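**Thread: Whites going grey in hard water, what are you all doing?**

**kettlefur** wrote:

We moved in April and everything white has gone a sort of dishwater colour since. Same machine, same powder, same 40 degree wash. The only change is the water. The kettle needs descaling every fortnight, so I assume the water is to blame, but my sister lives two streets away and her sheets are fine.

I have tried soda crystals in the drum and a long hot wash with nothing else in. The soda crystals helped a bit. Before I spend money on a softener I'd like to hear what has worked for other people.

**Sunil Munasinghe** wrote:

How much powder are you using? Most boxes print three doses, for soft, medium and hard water, and people carry on with the one they learned at their last house. If you came from a soft area you may be using half of what you need. The dirt comes off and then settles back on the cloth.

Your supplier will give you the hardness by postcode. Ours is 166 on their scale, and that meant going up to the middle line on the scoop. It took five or six washes before I could see a difference.

**tanglefoot** wrote:

I'd disagree with Sunil on that. More powder left mine stiff and they still looked grey. What sorted it was an extra rinse and not packing the drum. I was washing a full week of shirts in one go and they had no room to move.

**Sunil Munasinghe** wrote:

Stiff usually means the powder isn't rinsing out, so the extra rinse may be doing all the work there. We could both be right. An overloaded drum would spoil either method.

**kettlefur** wrote:

I do fill it to the top. I'll own up to that. I measured the powder this morning and I've been on the soft water line as well.

What I wear most is plain white cotton, and that is what shows it worst.

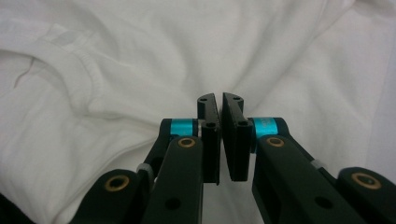
### Soaking before the wash

**Hashini Gazi** wrote:

For things that are already grey, changing the dose won't do much on its own. You need a soak first. My routine is:

- a clean bucket or the bath, with water as warm as the label allows
- oxygen bleach at the dose on the tub, stirred until it dissolves
- whites only, pushed right under, left for several hours
- straight into a normal wash afterwards with a full dose of powder

I use the Kivi one from the corner shop. The Skiltska tub is dearer and I couldn't tell them apart. Don't use it on wool or silk.

**tanglefoot** wrote:

Overnight is fine too. I've done school shirts like that for years. Collars still want a rub with a bar of soap first, or the line stays.

**marrowbone** wrote:

I think you're all making work for yourselves. Get a softener and be done with it. We had a Westel put in under the sink when we were in Skorkelach and never thought about scale again. It paid for itself.

**Hashini Gazi** wrote:

What did it cost, though? I was quoted about 1,000 pounds fitted and there is the salt on top. I buy perhaps three tubs of oxygen bleach a year. I can't see it paying for itself in my lifetime.

**marrowbone** wrote:

Less than that, but it was a while ago. You're only counting the laundry. There's the boiler, the shower head and the kettle as well.

**Sunil Munasinghe** wrote:

It's fair to count the boiler. A softener won't bring back shirts that have already gone grey, so she'd be soaking them either way.

Once they're clean, check them flat on something white in daylight. A bulb makes everything look yellow, and I've rewashed things that didn't need it.

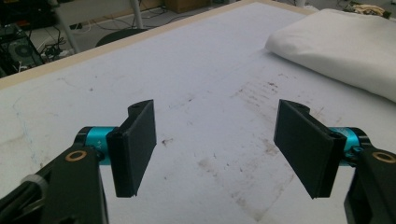 **kettlefur** wrote:

Can I use ordinary chlorine bleach for the soak?

**Hashini Gazi** wrote:

I wouldn't. It weakens cotton if you do it often, and it can turn anything with elastane in it yellow. Stick to oxygen bleach for clothes and keep the chlorine sort for the drains. Never put the two together.

**tanglefoot** wrote:

Agreed on that one. I ruined a set of pillowcases with the thick stuff. They were 100 per cent cotton and they still went thin along the folds.

**kettlefur** wrote:

Right. I've got the oldest ones soaking in the bath now, and I'll do smaller loads with the hard water dose from here on. I'm leaving the softener for the time being. Does anyone know if the soak is all right for a white shirt with navy piping? The label only says wash with similar colours.

**Hashini Gazi** wrote:

Dab some of the solution on the inside of the piping, leave it ten minutes and blot it with a white cloth. If any blue comes off, wash that one separately and don't soak it.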